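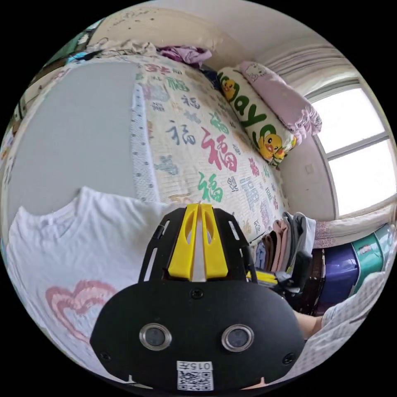

Folding on a quilted bed cover: T-shirt laid flat, finished pile to the right.

Home Recording FAQ

Questions that people taking part in the Nomis folding project have sent us, with answers. If yours is missing, write to the Sirkico help desk and it may turn up here in tidier grammar.

Do I need to be good at folding?

No. You need to fold the way you fold. We have plenty of examples from people who once worked in clothes shops, and a model trained only on those would be lost in most bedrooms. Please don't watch a folding video the night before. We can tell.

What counts as one example?

One garment, from rumpled to stacked. Start with it spread out any old how, finish with it on the pile, then pause for a breath before the next one. A pillowcase counts. A pair of socks counts once, however strongly you feel about it.

How many do you want?

A full set is 80 examples. Most people split that over several sittings, and 18 in one go is plenty for a first attempt. Your wrists will have an opinion after that.

Should I tidy the room first?

Please leave it. The model has to learn that a shirt is a shirt whether it's lying on a plain sheet or a loud one. Patterned covers, cushions, heaps of clothes on the ledge: all welcome. Do put away letters, bank cards, and anything with your address on it. We also ask you to keep other people out of the room unless they have signed the form. Cats can't sign the form.

Can I sit down?

Yes, on the bed, the floor or a chair. Sit however you'd sit to fold. Pyjamas and slippers are perfectly acceptable working dress, and by the look of our archive they are close to being the uniform.

One hand or two?

Two grippers for anything bigger than a flannel. Small cloths can be done with one, but the two-handed ones teach us more, especially the moment when one side takes hold and the other gets ready to. 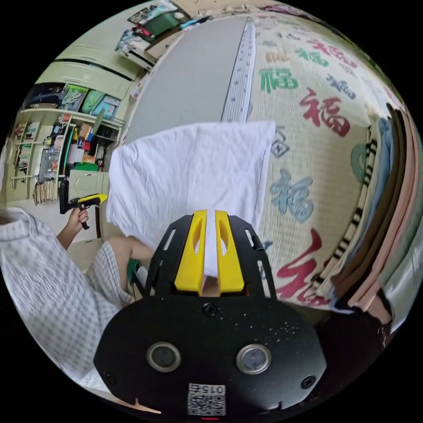

Hold the cloth still for a beat before you bring the second gripper across. If both arrive at once, the software has a hard time working out which hand was meant to be in charge. So do most people, to be fair, but people can ask.

I dropped it. Do I start again?

Carry on. Pick it up and finish the fold. Dropped and rescued garments are some of the most useful things we get, and they're in short supply because everyone deletes them out of pride. Mark the example "recovered" in the Floron app and leave it in.

What if the fold comes out badly?

Stack it anyway if you'd put it in your own drawer in that state. If you'd shake it out and have another go, do that, and let the recording run.

The app says "tracking lost". What did I do?

Probably moved too fast, or held the gripper right up against something blank, such as a bare wall. Back off a little, wait for the tone and repeat the garment. If it happens 7 times in a sitting, stop there and send us the log. It may be the lenses, which collect fluff at a remarkable rate. Wipe them with the cloth in the box, and please don't use the shirt you're folding.

Does the light matter?

Daylight from a window is fine. We'd like it steady, so avoid drawing the curtains halfway through an example. Evening sessions are fine too with the main light on.

Who sees the recordings?

The checking team at Sirkico, and after that the people at Dahlgren who train the model. Nobody marks you on your wallpaper. You can withdraw any example up to the end of the month in which you sent it.

When do the grippers go back?

By the end of March, in the box they came in, both of them, with the charger. Last round we got 8 boxes back with no charger and one with a very neatly folded tea towel. We've kept the tea towel.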